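4.2 What the blurb measure can and cannot show

The claim we set out to test is an old one in the trade: a fantasy novel with a clear, well-built blurb keeps more of its readers into the second volume than a novel with a muddled blurb. It is repeated in writing guides and on author forums, usually with a worked sample and a promise. We found little in the earlier work that would count as evidence for it. The studies we could trace either asked authors what they believed, or compared a handful of bestsellers with each other, which leaves out every book that followed the same advice and sank.

Our material is the Pirna set, which holds 3,623 blurbs for first volumes of fantasy series, all taken from the Soler storefront. The listings were frozen on April 4, 2019, so that later edits by authors would not leak into the coding. Of these books, 1,732 could be matched to read-through records on Givico, the reading app, and only the matched books enter the tests in this section. The match is a weak point and we would like readers to keep it in mind. Books that appear on both services tend to be the work of authors who take marketing seriously, and such authors probably also write tighter second volumes. Any link between blurb and read-through may be no more than that.

Each blurb was scored under the Tulska scheme, which asks coders to mark the hero, the loss that sets the hero moving, the enemy, the creature or power on offer, and the threat left hanging at the end. A blurb can therefore score up to five. The scheme has the merit of being simple. It also treats a blurb as a list of parts, and we are not convinced that anybody reads a blurb that way. A murdered family mentioned in half a sentence earns the same point as one that takes up a whole paragraph. Blurbs that open in the voice of the hero were hard to place at all, and coders disagreed about them more than about any other kind.

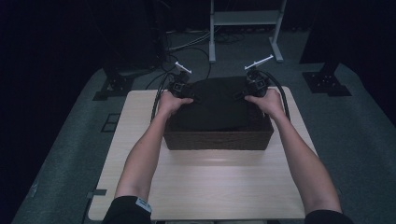

Figure 2. Hand-held grippers, one in each hand, over a dark brown woven basket on a wood-grain tabletop.

With those doubts stated, the main result is easy to report. Blurbs with a full score were followed by better read-through than blurbs that scored nothing, and this held in the raw comparison for every price band. Had we stopped there, the paper would have agreed with the forums. The difference shrank as soon as we compared books by the same author, and it was no longer distinguishable from noise once the release gap between the first and second volumes was added. Readers who can go straight on to the next book do so. Readers who must wait until the following November often do not, whatever the back cover told them about the empire and its riders.

It could be objected that the scheme is too blunt to catch what a good blurb does. We share the worry, and so we had a subset of 600 blurbs read a second time by coders who gave a single overall judgment of clarity and did not see the Tulska scores. The two measures agreed only loosely. More to the point, overall clarity did no better as a predictor. Several of the blurbs judged clearest belonged to series that lost most of their readers after the first book, and a fair share of the muddled ones – invented place names stacked three deep, two prophecies, a list of clans – led into series with very loyal followings. One reading is that a muddled blurb scares off casual buyers and leaves only those who like that sort of thing. This is plausible, but our data cannot separate it from plain chance, and we do not want to swap one untested story for another.

The creature item deserves a separate remark, as it is the one most often singled out in writing guides. Authors are told to name the dragon early. In the matched books, naming a creature in the opening sentence made no difference we could detect to read-through. It may well make a difference to the first sale, and the guides may be right about that. They tend to speak of both in one breath, however, and the evidence quoted for the first is then made to serve for the second. We had no access to sales figures from Soler and cannot settle the matter. Storefront rank was available, but rank moves with promotions, with the time of day and with whatever else came out that week, and we do not regard it as a usable stand-in.

Read-through itself is a shaky outcome. Givico records a second volume as started when its opening chapter is loaded, so a reader who taps the cover by mistake counts the same as one who stays up all night with it. The app also opens the next book in a series by itself unless this setting is turned off. We tried to limit the damage by dropping starts that went no further than the first chapter, and the pattern was unchanged, but a reader who lets the app run past that point would still slip through. Nor do we know how many people finished a first volume on the app and bought the second on paper.

What remains after these checks is modest. We find no support for the view that the parts of a blurb, as commonly taught, hold readers into a second book. The absence of an effect in data this rough should not be taken as proof that none exists, and a study with control over which blurb a reader sees would be a far better test. Section 4.3 turns to cover copy that was rewritten after release, where at least the book stays the same on both sides of the comparison.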